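Print this page | E-mail this to a friend

Table Linen Tips, and Which Ones Are Worth Your Sunday

April | By the Home Desk

We use cookies to remember your settings. By staying on this site you accept them. OK

Every spring we get the same batch of tablecloth advice sent in, usually copied from somewhere that copied it from somewhere else. We have tried most of it on our own cloths. Some of it works a little, a good deal of it does nothing, and one or two of these tips have ruined things we liked.

Salt on red wine. The famous one. Pour on a mountain of salt, walk away, come back to a clean cloth. What you come back to is pink salt and a pink stain. The salt soaks up some of the loose wine, and so would a paper towel. Blot hard with something white, run cold water through from the back, and wash it the same night. White wine poured over red wine is the same trick with a more expensive liquid.

Hairspray on ink. This may have worked when hairspray was mostly alcohol. Check the can. Many are not made that way now, and you end up with ink plus a stiff patch that grabs dust. Plain rubbing alcohol on a cotton ball, with a rag underneath, does what the hairspray was supposed to do. Test a hem first. We skipped that once on a dyed runner and took out a circle of blue along with the pen.

Vinegar in the rinse. People swear it softens, brightens, kills smells and sets color. We'll give it smells. Setting color we don't believe at all: a red napkin that bleeds will bleed in vinegar too. And please don't mix it with baking soda and expect twice the cleaning. You get a nice fizz and then some slightly salty water.

Wax. Iron over brown paper, says the tip, and the wax lifts right out. Some of it does. The rest goes deeper, and if the candle was colored, the color goes with it. Put the cloth in the freezer first, snap off what you can with a dull knife, and iron only for what's left. Change the paper every pass. Colored wax on a good white cloth may just be there for good.

Shower steam for creases. Hang the cloth in the bathroom, run the shower hot, and the wrinkles "fall out." On a thin polyester cloth, maybe. On cotton with fold lines that have been in a drawer since the holidays, you've heated a lot of water and you still need the iron. Sprinkle the cloth, roll it up in a towel for an hour, then iron it damp from the wrong side. Or leave the folds alone. Guests look at the food.

Special linen sprays. We bought the Pliretti crease spray after three readers wrote in about it. It did relax small wrinkles. So did a plant mister filled from the tap, on the other half of the same cloth, and we couldn't tell which half was which by the time it dried. The bottle promises 800 sprays. We did not check.

Thread count. A Plundine cloth we were shown had 2,000 on the label, in gold. Numbers like that usually come from counting every strand twisted into every yarn, and they tell you very little about how the thing will wash. Hold it up to a window. Look at the hem. If the stitching wanders in the store it won't improve at home.

Wash everything hot. No. Milk, egg and blood want cold water to begin with, and hot can fix them in place. For ordinary dinner dirt on white cotton, 100 degrees Fahrenheit with a decent soak has done as well for us as anything hotter. Grease is the exception. Rub in dish soap, let it sit, and then use the hottest water the care label allows.

The dryer. Don't dry a cloth until you're sure the stain is gone. We have no complaints about that tip.

Buying bigger. You'll read that a cloth should hang down to the lap on all sides. On a dining table, fine. On a table that gets used for homework, mending and bills, a long drop gets caught on chairs and pulls everything toward the floor. Our everyday one is 70 inches square and hangs a few inches over, and it's the only one that hasn't been yanked.

Sign up for our newsletter and get new tips by e-mail. Unsubscribe at any time.
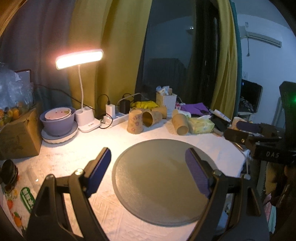 Haworth Household Club, Istwood Branch: Home and Linen Group

A white cloth under a desk lamp shows every crisscross crease, so if yours bothers you, try moving the lamp before you get out the ironing board. A round mat will take some of the wear in the spot that gets used most. Wipe the mat underneath as well as on top. Crumbs get in there and no spray we've tried does anything about it.

Print this page | E-mail this to a friend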